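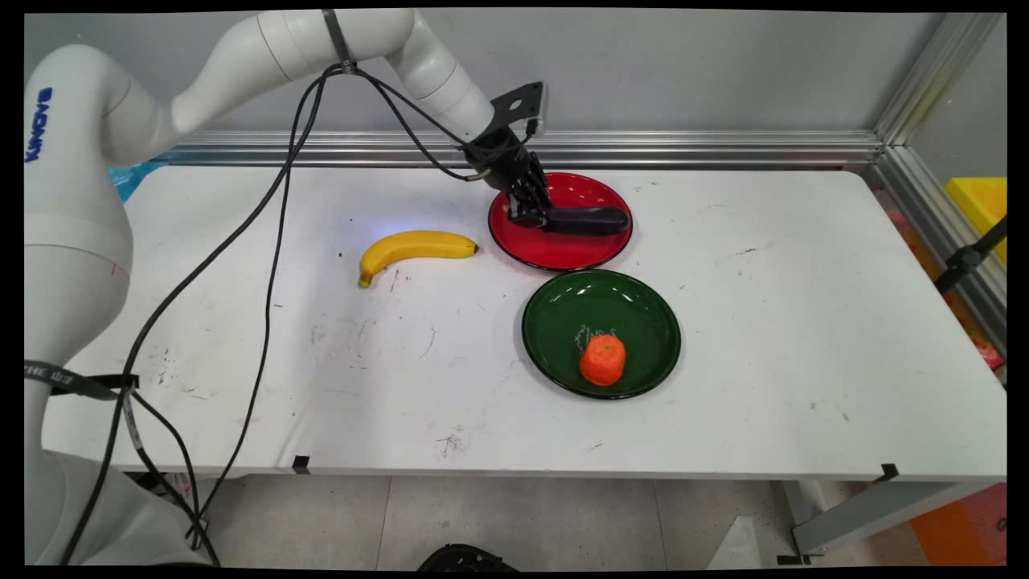

O contraste de luminância entre a loiça e a superfície em que assenta é uma das poucas variáveis do ambiente de refeição que se podem alterar sem intervenção na iluminação, no mobiliário ou na ementa. Na literatura sobre baixa visão em idade avançada, porém, é frequente que o contraste seja descrito apenas pelo nome das cores, prática que dificulta a comparação entre estudos. Um prato designado como «vermelho» pode corresponder a luminâncias muito diferentes consoante o pigmento, o acabamento e a direção da luz incidente. O caso do prato vermelho e do tampo branco da Figura 1 reúne as duas questões tratadas nesta secção: a diferença de cor entre os dois elementos é evidente à vista desarmada, mas o interior do prato é brilhante, e a luminância medida num ponto da sua superfície depende da posição do observador. Por este motivo, no presente trabalho a cor nominal serve apenas de etiqueta, e todas as comparações assentam em valores fotométricos recolhidos à altura dos olhos de uma pessoa sentada.

Figura 1. Prato vermelho de interior brilhante e mesa de tampo branco.

3.1 Definição das condições de contraste

Distinguem-se dois contrastes. O contraste exterior (Ce) é o que se estabelece entre o bordo do prato e a superfície da mesa ou da toalha; o contraste interior (Ci) é o que se estabelece entre os alimentos e o fundo do prato. Ambos foram calculados pela fórmula de Michelson, a partir da média das leituras obtidas em pontos não adjacentes de cada superfície. A opção por Michelson em detrimento de Weber deve-se ao facto de, nas refeições observadas, nem sempre ser possível decidir qual dos dois elementos constitui o fundo: uma porção de puré que cobre quase todo o prato inverte a relação habitual entre figura e fundo.

A distinção entre Ce e Ci não é nova. Kollár e Joshi propuseram-na num relatório interno do projeto Junudeo, ainda que sem separar os dois efeitos na análise. O resultado desse relatório, segundo o qual a loiça de cor saturada reduz a quantidade de alimentos deixada no prato, é compatível com pelo menos duas explicações. A primeira é perceptiva: o comensal localiza melhor o bordo e, por conseguinte, perde menos alimentos para fora dele. A segunda é atencional e admite que uma cor pouco habitual prolongue o tempo de fixação visual no prato, independentemente do contraste. O desenho aqui adotado permite separar parcialmente as duas hipóteses, uma vez que inclui pratos escuros de baixa saturação, cujo Ce é elevado e cuja cor dificilmente se pode considerar chamativa.

Foram usadas sete combinações de prato e superfície. Em três delas o prato era branco ou marfim e variava apenas a superfície; nas restantes variavam ambos os elementos. Todos os pratos provinham da mesma linha do fabricante Pronier, com diâmetro e profundidade de aba idênticos. A restrição a uma única linha elimina a geometria como fonte de variação, mas limita a generalização a pratos rasos de aba estreita. Pratos fundos produzem sombra própria na parede interna, e essa sombra altera Ci de um modo que o protocolo não controla.

3.2 Locais e participantes

As observações decorreram nos refeitórios de duas residências para pessoas idosas, Hernavier e Halliday. Os dois espaços diferem na iluminação. Em Hernavier, a luz natural entra por uma fachada envidraçada a poente e domina durante o almoço, com perda acentuada ao jantar a partir de novembro. Em Halliday, o refeitório é interior e a iluminação artificial mantém-se constante ao longo do dia. A diferença, que de início se encarava como um inconveniente, acabou por ser incorporada no modelo como fator de local, com a hora da refeição aninhada.

Foram incluídos residentes que se alimentavam de forma autónoma e cuja acuidade visual corrigida constava do processo clínico. Excluíram-se os que seguiam dieta líquida ou de textura inteiramente homogénea, para os quais a medição de Ci perde sentido. O recrutamento em Halliday foi coordenado por Abla Matar, que assegurou também a recolha do consentimento junto dos representantes legais, nos casos aplicáveis. O período de observação estendeu-se por 18 semanas, durante as quais se registaram 1.569 refeições válidas. Uma refeição foi considerada válida quando existiam pesagem inicial, pesagem final e pelo menos uma leitura fotométrica completa do lugar correspondente.

A atribuição das combinações aos lugares seguiu uma rotação por mesa e não por indivíduo. A rotação individual teria maior potência estatística, mas obrigaria pessoas da mesma mesa a comer em loiça diferente, situação que num ensaio preliminar gerou pedidos de troca e, em alguns casos, trocas efetivas sem conhecimento dos observadores. Com a rotação por mesa, as trocas deixaram de ter consequências para o registo.

3.3 Medição fotométrica

As leituras foram feitas com um luminancímetro de ponto montado num tripé, com a objetiva à altura média dos olhos dos residentes sentados e inclinada para o centro do prato. Antes de cada série procedeu-se à verificação do instrumento com um padrão de reflectância difusa. Em cada lugar mediram-se o bordo próximo, o bordo distante, o fundo do prato e a superfície da mesa, esta última em ambos os lados do prato. As leituras da mesa foram tomadas fora da zona de sombra do bordo.

A principal dificuldade reside no brilho especular. Em loiça vidrada, a componente especular pode sobrepor-se à difusa numa área reduzida mas de luminância muito elevada, e um ponto de medição que coincida com essa área produz um valor de contraste sem correspondência com a percepção do bordo. Varghese sugere a exclusão pura e simples dos pontos afetados. Tal solução parece-nos insuficiente em espaços com janelas, nos quais a mancha de brilho se desloca ao longo da refeição e chega a ocupar uma parte considerável do fundo. Optou-se por registar duas leituras em cada ponto, com e sem filtro polarizador, e por usar a diferença entre elas como estimativa da componente especular. Esta estimativa entra no modelo como covariável e recebe a designação Es.

Importa notar que o polarizador não elimina toda a reflexão especular, exceto na vizinhança do ângulo de Brewster, e que a inclinação usada se afasta desse ângulo no bordo próximo. Os valores de Es são, portanto, estimativas por defeito. O erro é sistemático e afeta de igual modo as combinações com o mesmo acabamento, pelo que não compromete a ordenação relativa, embora desaconselhe a leitura dos coeficientes em unidades absolutas.

A superfície da mesa levanta um problema distinto. Tampos claros devolvem luz para a face inferior da aba e atenuam a sombra de contacto, que em mesas escuras funciona como contorno adicional do prato. Com um tampo branco, o contorno depende quase exclusivamente da diferença de luminância entre os dois materiais. Nas combinações com toalha, a textura do tecido introduziu uma variabilidade entre leituras superior à dos tampos lisos, compensada com o aumento do número de pontos medidos.

3.4 Variáveis de resultado

A variável principal é a proporção de alimento remanescente, calculada pela diferença entre as pesagens e corrigida pelo alimento recolhido fora do prato. A fração derramada foi pesada em separado e constitui a variável secundária. Esta separação é necessária para a distinção de hipóteses enunciada em 3.1: se o efeito da loiça for sobretudo perceptivo e mediado pelo bordo, espera-se que Ce preveja o derrame melhor do que prevê o alimento remanescente. Se for atencional, a relação com o derrame deverá ser fraca.

Registou-se ainda a duração da refeição, entre o primeiro e o último contacto do talher com o alimento. A medida revelou-se pouco fiável em Hernavier, onde a conversa entre residentes prolongava as pausas, e só foi utilizada na análise de sensibilidade. A codificação foi feita por dois observadores independentes numa subamostra de mesas; as discordâncias, concentradas na determinação do último contacto, foram resolvidas por Kristaps Paulauskas, sem conhecimento da combinação em uso.

3.5 Modelo estatístico

A proporção remanescente foi modelada por regressão beta com efeitos mistos. Os efeitos fixos incluem Ce, Ci, Es, acuidade visual, local e hora da refeição; residente e mesa figuram como efeitos aleatórios cruzados. Os valores extremos, correspondentes a pratos totalmente vazios ou intactos, foram tratados com uma componente inflacionada nos limites. A fração derramada, em que predominam os zeros, exigiu um modelo em duas partes: uma regressão logística para a ocorrência de derrame e uma regressão gama para a massa, condicionada à ocorrência.

Testou-se a interação entre Ce e acuidade visual, prevista no protocolo, e a interação entre Es e local, acrescentada depois de se verificar que a distribuição de Es em Halliday era muito mais estreita do que em Hernavier. Esta última deve ser entendida como exploratória. A ementa do dia foi incluída como efeito aleatório adicional numa versão alternativa do modelo, a fim de absorver diferenças de aceitação entre pratos cozinhados. As estimativas das duas versões são apresentadas em paralelo na secção seguinte, com os intervalos obtidos por reamostragem ao nível da mesa.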